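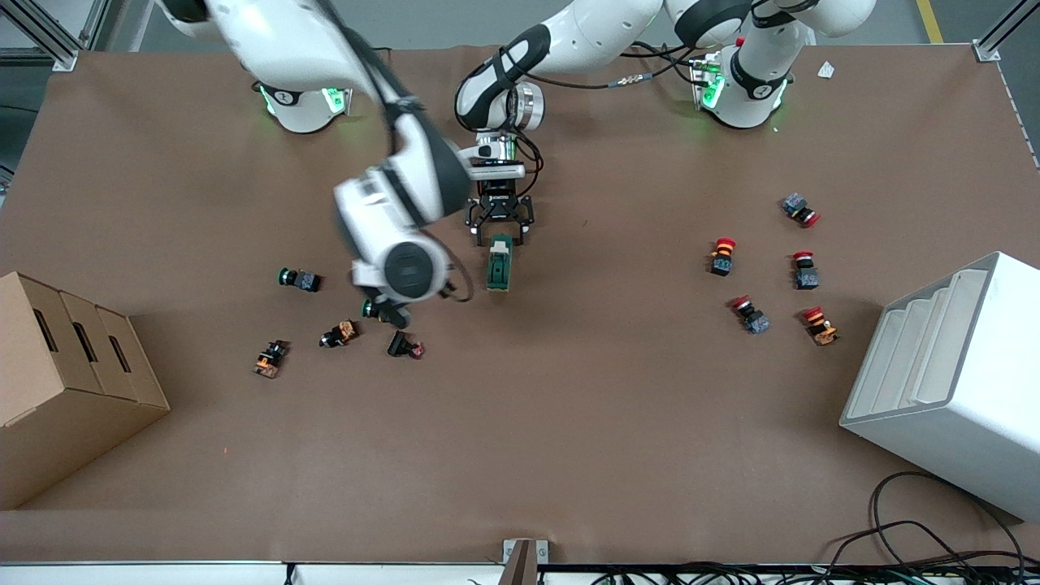

Knitwear label Lilero and Welsh weaving mill Vosden have joined up for the first time, and the result is a fall scarf and blanket-coat collection that goes on show next month. It's called Zallinard, and it is a real treat for anyone who loves color!

Lilero's founder, Mali Probert, had been wearing a Vosden throw as a coat for two winters before she wrote to the mill to ask if they'd ever thought of doing it properly. Hywel and Rhiannon Sayce, the brother and sister who run Vosden, wrote back the same afternoon. The first samples went out by mail a few weeks later, and the one Probert still calls her favorite (a mustard and slate check with a single thin line of pink) made it into the final line unchanged.

The collection has 14 pieces in all. Five are blanket coats, cut wide through the shoulder and finished with a deep collar that can be worn up or folded flat. The rest are scarves, wraps and one very good-looking hooded cape. All of the cloth is double woven, so each piece has a second color story on the inside, and the coats have been made with bound seams so you can turn them out and wear them the other way around. The plum coat that flips to a soft sea green got the most attention at the buyers' preview, and it's easy to see why.

"We kept finding patterns in the old sample books that looked like they'd been drawn last week," said Rhiannon Sayce. "There's a zigzag in there from my grandmother's time, and Mali put it on the biggest scarf she could get away with."

That scarf is a whopper. It comes in 12 colorways, from a quiet oatmeal and gray to a tomato red with turquoise edging, and it wraps three times with plenty left over to tuck in. The fringe is knotted by hand at the mill.

Buttons for the coats come from Pugh, the small horn and wood workshop that has worked with Lilero since its second season. Gwenllian Rowlands designed a new toggle for the range, slightly curved so that it sits flat against the heavy cloth, and each coat has a spare sewn inside the left pocket. The pockets, by the way, are huge. Probert says she tested them with a paperback, a pair of gloves and a sandwich.

Sizing has been kept simple, with three sizes for the coats and one for the cape. Scarves start at $290 and the blanket coats at $400, and only one run of each coat color is planned for the first season. Lilero hopes to bring back the most popular ones next year, along with a shorter jacket that didn't make it in time for this launch.

Stylist Fionnuala Buckley is putting together the presentation, which opens in March at Lilero's studio and will have the pieces hung at arm's reach so that visitors can try everything on. The old sample books are coming along too, and Hywel Sayce will bring a small hand loom and weave on it through the afternoon. Anyone who wants to come can put their name on the guest list through the Lilero store from 21st February, and orders open on the day of the show.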